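Courses > Materials and Surfaces > Unit 4 > Wear of Coated and Painted Steel

Reading time: 4 min

Filed under: Handouts, Tribology

Unit 4 handout. Prepared by Aitana Rivas. Read before the lab session; the derivation of the wear equation is in the Unit 3 notes and is not repeated.

1. Terms

Wear is the progressive loss of material from a surface in relative motion against another body. A scratch is a single event. Wear is what a population of scratches, rubs and impacts adds up to. Scuffing, in the shop sense used here, means a broad mark with no clear single track. In the lubrication literature the same word means local welding between sliding surfaces, so check which sense an author has in mind.

2. Abrasion

Two-body abrasion: hard points fixed to one surface cut or plow the other. Three-body abrasion: loose grit rolls or slides between the two. For the same load and distance, three-body rates are usually lower, as the grains spend part of their time rolling.

The working equation is

V = K F s / H

where V is volume lost, F is normal load, s is sliding distance, H is the hardness of the softer surface and K is a dimensionless coefficient. K is measured, never looked up to more than one significant figure. If load doubles and everything else is held, V doubles. This stops being true once the coating is broken through, because H changes.

3. Coatings

A paint film on steel fails by one of two routes. It thins until the primer or metal shows, or it loses adhesion and comes off in flakes. Thinning gives a gradual change in shade at the border. Flaking gives a sharp border – often with a step that can be felt with a fingernail.

Film thickness is read with a magnetic gauge. On the Nultgate panels the mean starting thickness was 131 micrometers. After the March run it was 83 micrometers at the center, with little change near the corners. Report both the mean and the lowest single reading.

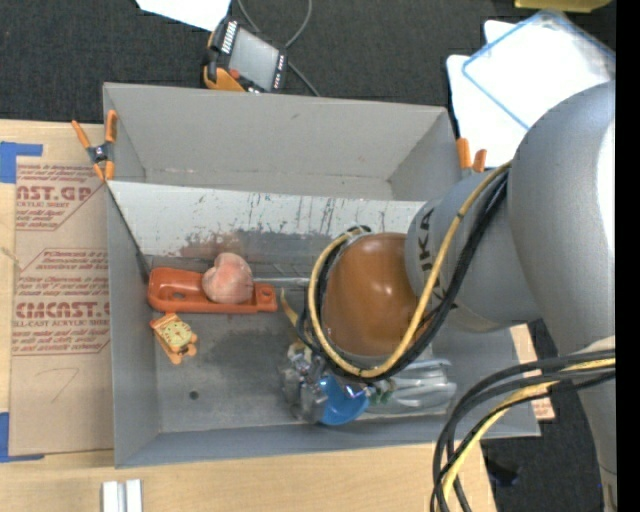 Color alone does not identify a cause. A reddish-brown mark can be iron oxide, exposed primer or material transferred from the other body. Wipe with solvent first. Transfer often comes off, while oxide mostly stays. If the mark remains, use the gauge and then a hand lens.

4. Where wear collects

Contact is rarely uniform. Slopes, low edges and corners take repeated sliding, and flat floors take impact. Map the surface on a grid before taking readings, or the readings will cluster where damage is easiest to see. The Montes grid (100 cells, one reading per cell) is the default for this course. The coarser Groltach grid is accepted for curved parts only.

5. For the lab

Bring the grid sheet and a soft pencil. Zero the gauge on bare steel of the same grade as the sample. Record units in every column heading.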